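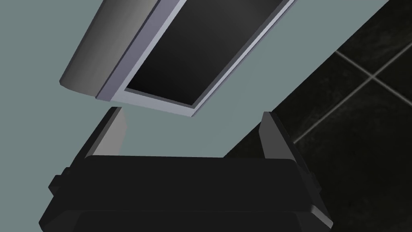 Open fingers below the lower rim of the appliance, simulated kitchen, wrist view.

Kitchen Workshop Tips: Comparing Grippers at the Countertop Appliance

The Illgate Household Automation Workshop maintains this page for members who are choosing a gripper for kitchen work. The advice is drawn from trials run in the simulated kitchen at Trostport, where two parallel grippers, the Mandagi and the Gadum, were tried on the same arm with the same controller settings. Members are asked to read the page in full before reserving time on the simulator.

Before the trial

Set the arm to its rest position and confirm that the gripper model loaded in the software matches the one you intend to test. The two models have different finger lengths, and a mismatch will not produce an error message. It will only produce wrong contact readings, which are tedious to trace afterward.

Run 4 approaches for each gripper from each starting height. Fewer than this does not allow a fair comparison. Change one setting at a time and record it in the shared log under the name of the gripper, followed by the height.

Approaching from below

An appliance with a rounded end and a framed dark front presents a particular difficulty when the arm comes up from underneath. The lower rim is the first thing a fingertip will meet. With the fingers wide open, the outer tip may arrive at the rim well before the center of the gripper is in line with it. Members should therefore:

- Stop the upward motion early and check the clearance of each finger separately.
- Close the fingers partway before moving along the rim.
- Keep the wrist camera view open on screen for the whole approach, and save a still at the point of closest clearance.
- Back away along the path of entry. Do not rotate the wrist while a fingertip is next to the frame.

The Mandagi was easier to place in this position. Its default opening is narrower, and it needed fewer corrections. The Gadum opens wider and is the better choice for the bulky items in the set, but it must be partly closed by command before any work at the rim. Allow for this when planning the time of a run.

Reading a dark front panel

A black door or window gives the wrist camera very little to work with. In the Trostport kitchen the floor tiles are also very dark, and a black finger in front of them is hard to pick out except along its lighter edges. The following measures were found useful:

- Take the position of the appliance from its pale frame, and leave the dark panel out of the calculation.
- Raise the camera exposure one step at a time until the finger edges can be followed against the tile.
- Do not use grout lines as a level reference. Seen at a steep angle they cross the view diagonally and will mislead the operator.

Approaching along the counter

When the arm is held farther back, the counter surface comes into view and the appliance moves to the far side of it. This is the more comfortable position for a first session. The straight edge of the counter makes a dependable guide, and the change in tone between the top and the shaded front can be found by the controller without adjustment.

Keep the gripper body clear of the counter front. Operators tend to watch the fingertips and forget the width of the housing behind them. On both models the housing is the part most often reported in the collision log. Any object beside the counter should be entered as an obstacle before the arm is moved, including objects that show only at the corner of the camera view.

Controller settings

Use the slow profile for every first approach. The log for June holds 223 entries from both grippers, and the slow profile gave the steadier readings throughout. The fast profile may be used once a path has been repeated 4 times without contact.
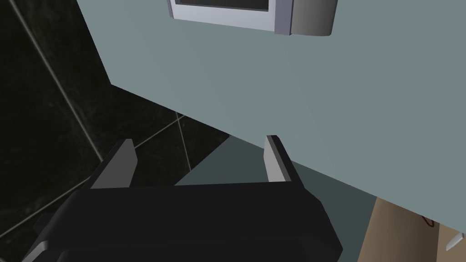
After the trial

Return the arm to rest, open the fingers fully, and save the camera settings under your own file name. Please do not overwrite the shared defaults. Results should be entered on the comparison sheet the same afternoon, with a note of any setting that was changed partway through. Members who wish to test a third gripper should submit its model file to the Illgate office for checking first.

Comments (3)

benchside_k
We had the same trouble with the Gadum at the rim. Closing it halfway before the last move fixed it for us. Is the partial close saved in the profile or does it have to be sent every time?

Illgate Workshop Office
It must be sent at the start of each run. The profile stores speed and force only.

tallowlane
Thank you for the point about grout lines. I had been leveling against them for weeks.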